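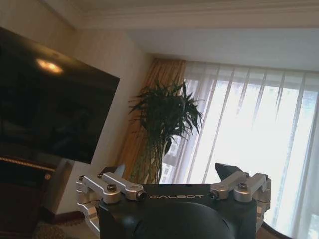 **Notice of Readiness, Residents' Sitting Room**
**Elstead House, 6/5/20**

The Office of the House Manager wishes to inform all residents that the sitting room on the second floor has been restored to general use. Residents are thanked for their patience during the period of closure, which began in January and was extended twice.

The following conditions apply.

The television may be used between the hours posted at the door. Residents who wish to watch a program to which another resident objects are asked to refer the matter to the Office. The sheer curtains are to remain closed during the day. The heavier drapes may be drawn after supper by a member of staff. The plant is to be watered by the Office only.

The chair formerly placed beside the window has been removed.

Boglárka Vass
House Manager

---

**To the House Manager, from Liya Gashaw, Room 8**

Dear Ms. Vass,

I have read the Notice of Readiness and I am grateful that the room is open. I write in regard to its final sentence.

The chair beside the window was used each afternoon by Brynhildur Vigfúsdóttir, who lived in Room 9 until the winter. I understand that the Office may have considered its removal to be a kindness. Several of us do not find it so. We have sat in that room together for a number of years, and we are accustomed to the chair being there. At present those who come in look toward the window and then look at the floor.

I request that the chair be returned.

I would also ask the Office to reconsider the condition concerning the plant. It was brought to the House by Mrs. Vigfúsdóttir, and she watered it herself. Before the closure she gave me instructions for its care, and I have them in writing.

Respectfully,
Liya Gashaw

---

**To Liya Gashaw, Room 8, from the Office of the House Manager**

Dear Mrs. Gashaw,

Thank you for your letter. The Office acknowledges that the chair was valued by residents.

The House is required to keep a record of all furniture in shared rooms. The record for the sitting room was prepared when the present carpet was laid, and it does not include a chair beside the window. The Office concluded that the chair was the private property of Mrs. Vigfúsdóttir. It was accordingly placed in storage with her other belongings, pending collection by the family.

With respect to the plant, the Office was not aware of its origin. It does not appear in the record either. If it is also private property, it should properly be placed in storage as well. I would prefer not to do this, as the storage room has no window.

I should be glad to receive a copy of the instructions.

Boglárka Vass
House Manager

---

**Enclosure to the House Manager, copied by Liya Gashaw from the original**

*Water when the soil is dry to the first knuckle. Do not ask the calendar. Do not let Mr. Oh do it, he is generous.*

*It likes the light through the white curtain and dislikes the light without it. Keep it where it is. If they move it for cleaning, they must put it back the same way around. I have put a pencil mark on the pot.*

*Dust the leaves with a damp cloth, from the middle outward. You may talk while doing this but it is not necessary.*

*When I am away, somebody should sit with it a little. I know how that sounds. Sit there anyway, you can see down into the street.*

*B.V.*

---

**To the House Manager, from Yi-an Oh, Room 14**

Dear Ms. Vass,

Mrs. Gashaw has shown me her correspondence with the Office, and the enclosure. I accept the remark concerning myself. I was responsible for the watering during one week of the previous summer, and the results were discussed at the time.

I was employed for most of my working life in the records department of the Stornon Shipping Company, and I wish to offer an observation of a professional nature. A record of furniture describes a room on the day it was written. At Stornon we kept a second book, called the book of additions, in which we entered whatever had arrived since. It was understood that the second book was the more useful of the two. When the company closed there were 186 volumes of it, against one of the other.

I would be willing to begin such a book for the House without charge. I have a suitable ledger.

Yours faithfully,
Yi-an Oh

---

**Internal memorandum, Office of the House Manager**
**To: Ayanda Buthelezi, Regional Director, Humdale Residences**

Ms. Buthelezi,

I am writing for guidance in a minor matter.

A resident of Elstead House, Mrs. Brynhildur Vigfúsdóttir, died during the closure of the sitting room. Because of the restrictions then in force, no gathering was held. Residents were informed by a printed card placed under each door. I prepared the card myself, using the approved wording.

Her belongings have been in storage since that time. I have written twice to her nephew, who lives abroad. Among the belongings is a chair which I removed from the sitting room on the ground that it did not appear in the furniture record. The residents have asked for its return.

Under section 60 of the Humdale Handbook, private property may not be placed in a shared room without the written consent of the owner. The owner cannot give it. I have no instruction covering the case.

I should add that my removal of the chair was not prompted only by the record. I was in the room on the morning before it was to reopen, to see that all was in order. The television was off and the curtains were closed as they should be. I had intended to stay a few minutes. I found that I did not wish the residents to come in and see the chair with no one in it, and I carried it out before I had consulted the record at all. I consulted the record afterward.

I would be obliged for your direction.

Boglárka Vass

---

**To: Boglárka Vass, House Manager, Elstead House**
**From: Ayanda Buthelezi, Regional Director, Humdale Residences**

Ms. Vass,

I have reviewed section 60. It provides for consent by the owner or by the owner's family. Please write to the nephew a third time and ask him one question only. In my experience a family that receives a list of belongings will put the letter aside until there is time to deal with all of it, and there is never time.

As to the last part of your memorandum, it does not require a direction. I have placed it in my own file, and not in the general one.

The approved wording for the card was written some years ago by a predecessor of mine. I have asked that it be looked at again.

Ayanda Buthelezi

---

**Translation of a letter received at the Office, supplied by the sender**

To the Manager,

You ask whether the chair may stay beside the window. Yes.

I ask your pardon for the earlier letters. I had them on my desk at Berhe, under other papers, and each evening I moved the papers from one side to the other.

My aunt wrote to me about your sitting room. She complained that the television was too large and that the cabinet beneath it had a gold knob so small that it must have been chosen by a man with no fingers. She wrote that the street could be seen through the curtain as shapes only, and that she liked it better in this way, as she could decide for herself what the buildings were. One of them she had decided was a bakery. I should be interested to know if it is.

Please give the plant to whoever is sitting there.

With thanks,
her nephew

---

**Amended Notice, Residents' Sitting Room**

The Office of the House Manager wishes to inform all residents of the following changes to the conditions of use.

The chair beside the window has been returned. It is available to all residents and is not to be reserved. Residents who find it occupied are asked to wait, or to bring another.

The plant is in the care of Mrs. Gashaw, Room 8. It is to be kept in its present position, with the pencil mark toward the wall. Mr. Oh has agreed in writing not to water it.

A book of additions has been opened and is kept by Mr. Oh. Residents who have placed an object in any shared room, or who know of an object placed there by a former resident, are invited to have it entered. The ledger provides for 1,000 entries. The Office asks that residents be brief.

A gathering in memory of Mrs. Vigfúsdóttir will be held in the sitting room as soon as the rules on numbers allow. The date will be given by card and also in person.

In reply to a question received by the Office: the building across the street, seen from the chair, is a dental practice. Residents who prefer not to have known this are offered an apology.

Boglárka Vass
House Manager

---

**Book of Additions, Elstead House, first page, in the hand of Y. Oh**

*1. Chair, beside window, second floor. Brought by B. Vigfúsdóttir. Consent on file.*

*2. Plant, long leaves, same place, same person. In good health.*

*3. Instructions for the above, one sheet. Original with L. Gashaw, copy with the Office.*

*4. Pencil mark on pot. Entered at the request of the House Manager, who came up after supper to draw the drapes and sat for a while before doing so.*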